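Flemow students bring their cooperative robots to Litthorpe

It has been a busy October for the Flemow project, the student group on household robots that share their work, and we are very happy to say that its first open evening drew 70 visitors (plus a few very patient parents!) to the Litthorpe lab. 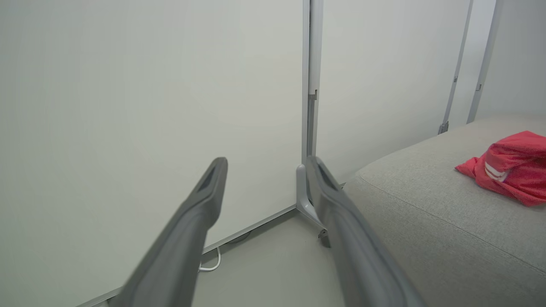
A new grant from Tomaszewski

Igor Tokarz, who has looked after the planning software from the start, thanked the Tomaszewski firm for a grant that will pay for 16 student places next year, with travel to the Besholm meet included.

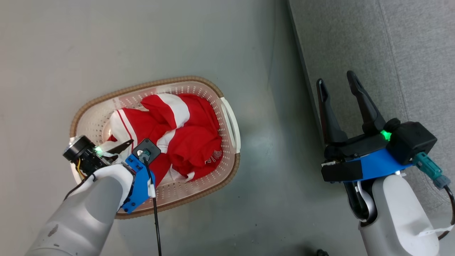 Want to join?

No experience is needed, only a bit of curiosity and a free evening now and then. Write to Ryszard Sikora, tell him who you are and what you'd like to work on, and he will gladly find you a team.
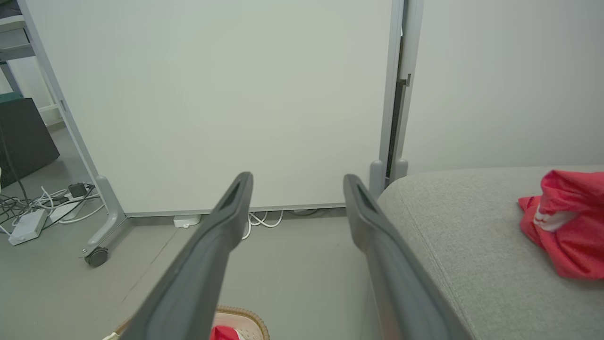

Gripper and mobile whiteboard, Flemow project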